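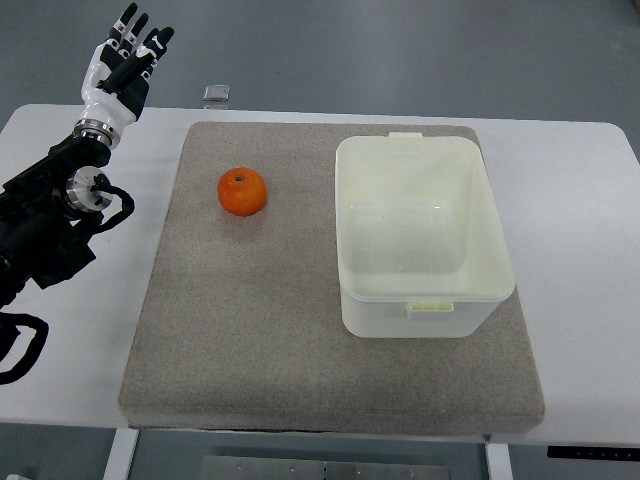
Robotic hand, raised, over a white table.

Filed under: Hospitality & Tourism > Small Lodging > Handouts

Session 4: What a Room Costs You
Kenneth Ocampo

Last session we priced a room by looking at what the place down the road charges. Most owners stop there, and the place down the road priced theirs by looking at you.

Start with the turnover. Every time a guest leaves, you pay for laundry, cleaning, soap and whatever went home in the suitcase. Call it $40. A couple who stay one night at $80 have left you half, before the eggs. The same couple staying 4 nights still cost you one turnover, plus more eggs.

Hence the minimum stay. Owners love it in August and regret it in the shoulder season, when a two-night rule mostly protects your rooms from being slept in.
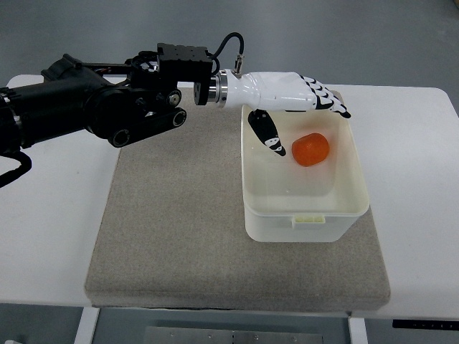 Breakfast is the other place money goes to hide. Charge it to the room on paper even if the guest never sees it as a separate line. Include the food you threw out. Include your own time, at a wage you would be embarrassed to offer anybody else.

Terms to know: turnover cost, shoulder season, orphan night (a single empty night stuck between two bookings, which your minimum stay has made unsellable).

For next time: read the Cikberg guesthouse case and work out the lowest rate at which a one-night booking is worth taking. Show the laundry. "It depends" earns partial credit if you say on what.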